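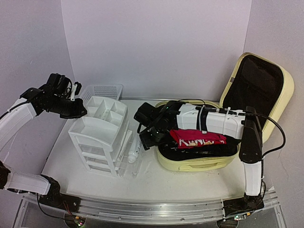 Every bag in our house gets the same going-over before a trip, and it gets it while it's still pretty much empty, which is the whole trick! I started doing this after the Plamesow trip in September, when my old duffel came apart on the platform and I chased a sock down the stairs. So now the suitcase goes up on the white table, open flat, lid standing up against the side wall, and I go down my list before anything much is in it. The pale yellow hard-shell is the one I'm checking this time, with the red KING t-shirt folded in the base. My notes are under each line. Steal whatever you like.

Suitcase check, yellow hard-shell
Checked by: Imani Tillman
Date: October 6, 2024
Going to: Herkidville and back on the Tran coach

1. TABLE AND WORK SPACE

Table wiped down: Yes
Crumbs in a black lining are there for life, so wipe first.

Table steady with the case open on it: Yes
Push down on each corner. The lid weighs more than you'd think, and on our old folding table the whole thing would start to lean.

Lid supported: Yes
I like a wall behind it. If you don't have a wall, lay the lid all the way down, but please don't leave it half up with your fingers in the hinge (my left thumb says hi).

Walkway clear for lifting it down: Yes, after I moved my shoes

2. OUTSIDE OF THE SHELL

Cracks at the corners: None
Run your palm over them, don't just look. A hairline crack will catch on your skin before you ever see it.

Scuffs: Yes, left alone
One long gray one on the underside from the coach bay. It's only color, it hasn't gone into the shell. Pale yellow shows everything, I knew that when I bought it.

Rim closes evenly all the way around: Yes
Close it empty and look at the gap from the side. If it's wider at one end, something is bent.

Wheels spin and don't wobble: One sticky
Hair. It's always hair. Tweezers and a tiny snip with the nail scissors, then spin it again. Rechecked and fine.

Handle goes up, locks, goes down: Yes
Do it ten times, quickly, and give it a good yank at the top. I had one let go on an escalator and I'd rather not repeat that.

3. INSIDE

Hinge screws snug: Yes
Quarter turn on the one nearest the handle.

Lining attached at the edges: Mostly
There's a spot in the base where the black fabric has started to pull away from the shell, no longer than my finger. Not a problem yet, but small things slide in behind there and you never see them again. I'm going to put a bit of fabric glue on it tonight and leave it open till morning. LOOK AT THIS AGAIN BEFORE LEAVING.

Lid pocket zipper runs both ways: Yes
Rubbed a candle stub along it last time and it's still going like butter.

Lid pocket emptied: Yes
Found a key card for room 1301, a Sterura gift receipt and a cough drop that had become part of the pocket. Cough drop removed with warm water and some bad language.

Smell: Fine
A dryer sheet overnight does it if yours is musty. Hard shells don't breathe at all, so never put it away damp.

Sharp stuff left over: None
Feel along the seams for old tag pins. Go slow.

4. LOCK AND TAG

Lock opens on the number I think it is: Yes
It's not written here, nice try.

Name tag inside as well as outside: Only outside
Need to do this one. The outside tags get ripped off all the time, so I tuck a card flat under the clothes with my phone number on it.

Claim slip from last trip removed: Yes
Number 239, straight into the trash. Old slips confuse people at the counter.

5. LOADING

Heavy things at the wheel end: To do

Shoes bagged: To do

Liquids double bagged: To do
Shampoo does not care how well you screwed the cap on.

First layer soft and flat: Started
T-shirts go on the bottom, folded, with the print up so I can find the one I want without digging. KING is my nephew's present and I'm already tempted to keep it.

Battery pack kept out of this bag: Yes
Mine goes in my purse, every time.

Closes without sitting on it: To do
If you have to sit on it, take something out. Hinges don't heal!

Can I lift it above my waist without making a noise: To do
My own personal weight limit, and it has never been wrong. Bend your knees, keep it close, swap it for the smaller one if your back complains.

STILL OPEN
Glue the lining, check it in the morning
Card inside with my phone number
Section 5, once the laundry is dry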